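What Should You Do If Someone Falls Through Ice?

My name is Gifty Sarpong, and I teach rescue skills to kids in Jondholm, where we have 11 ponds and a very long winter. Every year somebody in my class asks me, "Would you jump in and save me?" And every year I say no! Then I get a lot of shocked faces, so let me explain.

Ice that broke under one person will probably break under you too. Then there are 2 people in the water and no one on shore to call for help. So the first thing to do is stop, stay on land and yell for a grown-up. If you have a phone, call 911 right away and say where you are.

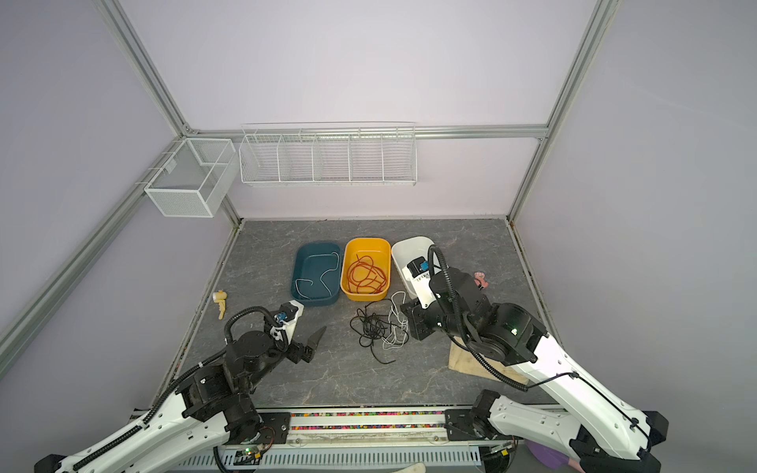 The next thing you can do is throw something. Rescuers have a saying, "reach or throw, don't go," and a rope is the best thing to throw (a scarf or a long branch can work if the person is close). But a rope has to be ready! Think of the orange-red cord in the yellow tub, all in a tangle. If your rescue rope looked like that, you'd be picking at knots with cold fingers while your friend waited. We pack ours loosely into a bag, a bit at a time, so it slides out when we throw it.

Keep talking to the person, too. Tell them to kick their feet, slide onto the ice on their belly and roll away from the hole. They shouldn't stand up until they're back on land.

My friend Kojo Agyeman fell into Larnus Pond when he was nine. His sister lay flat on the bank and held out a hockey stick, and he still has that stick in his hallway.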